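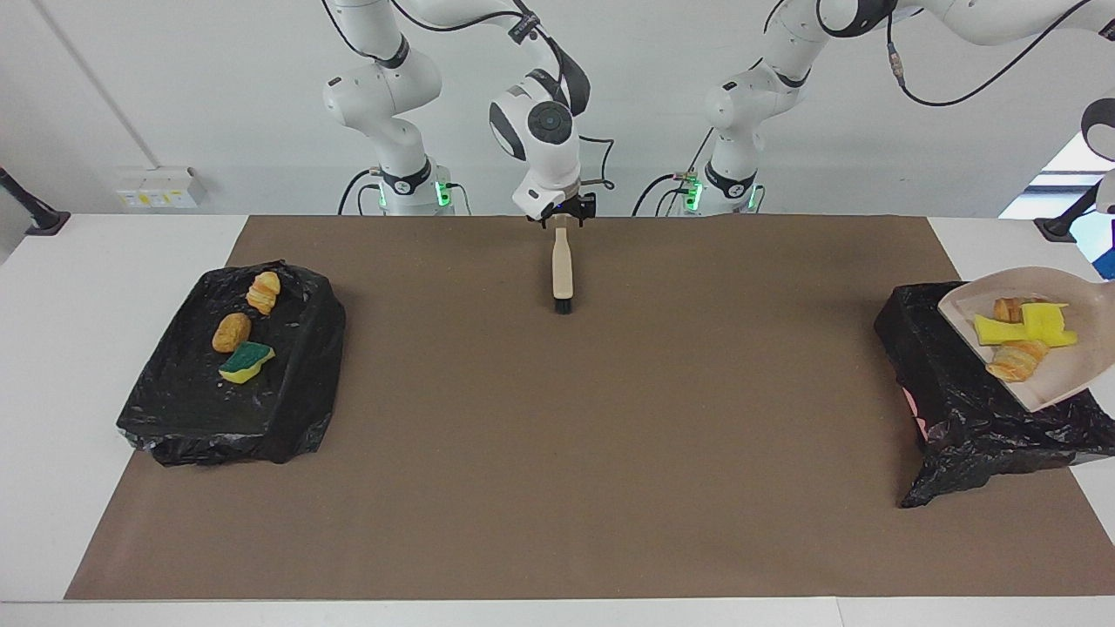
4.2 Sweeping up, and what people do with the last bit

Last updated: August

I'd half expected sweeping to be the dull part of this study. We'd spent most of our planning time on food scraps and wrappers, and the brush and dustpan only went onto the list so the clean-up would have a proper ending. Then I sat down with the notes from the 26 households and found that people had more to say about crumbs than about anything else on the sheet!

A quick word on how we asked. Each household kept a clean-up diary for 3 weeks, with one entry for every time somebody cleared a table, bench or desk after eating or making something. We left "clear" up to them. In the end we had 970 entries we could use, from two neighbourhoods, Ullau and Mokside, which share a bus line and not a lot else (Ullau is mostly flats with tiny kitchens, and Mokside is older houses with big tables that never get fully cleared). I coded the Ullau diaries and Yuzuki Murakami coded the Mokside ones, and then we swapped a batch of 100 to see whether we were reading them the same way. Mostly we were. Where we fell out, it was nearly always over whether brushing crumbs onto the floor counts as sweeping. I said yes. I lost.

The order of things was the first surprise. Our diary sheet had large items first, then small items, then crumbs, and I'd assumed that was simply how everyone does it. Plenty of people in Mokside sweep first, pushing the crumbs into a heap in the middle of the table and working around the heap while they pick up everything else. One of them called it "the pile that waits". Her grown son, filling in the same diary on other evenings, wrote that he couldn't stand the pile and always ended up putting his sleeve in it. Both methods seem to get the table done, and neither showed any sign of being taught.

The second was how strongly people feel about the pan itself. We'd lumped "brush and pan" together as one tool in the coding book, and that was a mistake – the diaries treat them as two things with quite separate jobs and reputations. The brush gets used for all sorts (window tracks, the toaster tray, a dog bed). The pan gets blamed. It's the lip that matters, and whether it lies flat enough on the surface to let fine stuff go over the edge. If it doesn't, you get the thin line of dust that everyone knows, and you back up and sweep again, and there's still a line. We had so many entries about the line that we gave it its own code, which went into the book as Prulley, after the street where it was first complained about.

Paper covers came up a lot too. Several households lay brown paper over a table before a messy job, and Figure 7 has a brush and pan out on a sheet of it. On paper the sweeping changes a little. Some people don't sweep at all and just fold the sheet up with the crumbs inside. Others told us they sweep the paper anyway so they can use it again, and one family had kept the same sheet going through the whole diary period, smudges and all. 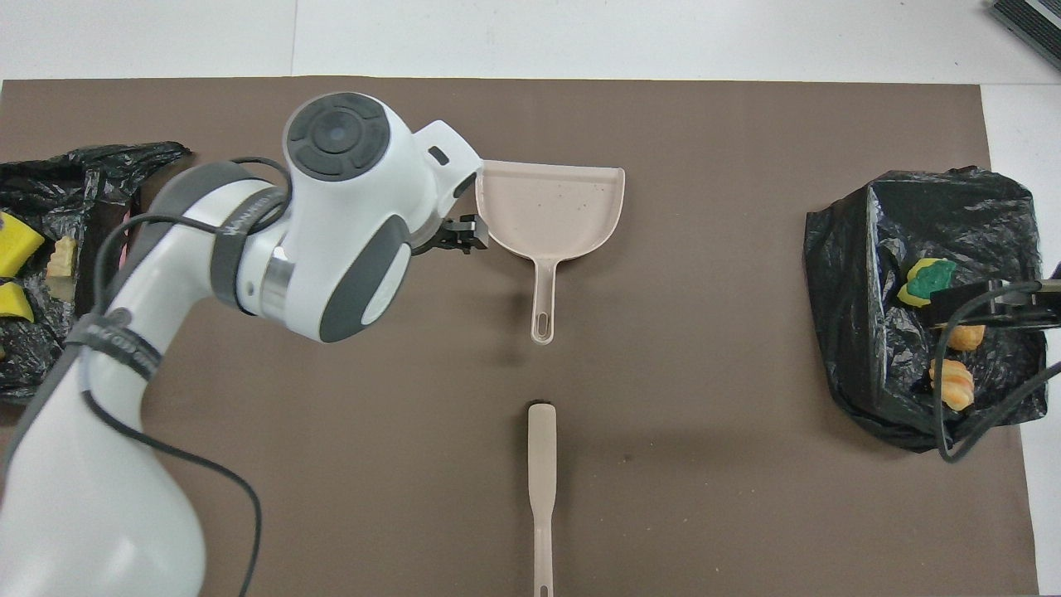 Figure 7. Dustpan and brush on a brown paper cover.

Fikre read a draft of this section and reckoned we'd been too soft on the folders. If you fold the paper up you haven't swept, he wrote in the margin, you've moved the problem into the bin along with a perfectly good sheet. I take the point about the sheet, and I've left the folders in. They were clearing the table by their own lights, and the diary asked about clearing.

What happens to the contents of the pan is messier to report. Most diarists tipped it straight into the kitchen bin, some into the compost if it was only bread, and a fair few left the full pan on the bench for later. I'd never have thought to ask about that last group. The pan sits there as a sort of holding spot, and other things get added to it – a twist tie, a grape stem, the sticker off an apple – until somebody gives in and empties it. Yuzuki wanted to treat these as unfinished clean-ups. I wanted to treat them as finished, seeing as the table was clear and the diarist had ticked the box. We coded them separately, and they turn up again in 4.3 with the bins.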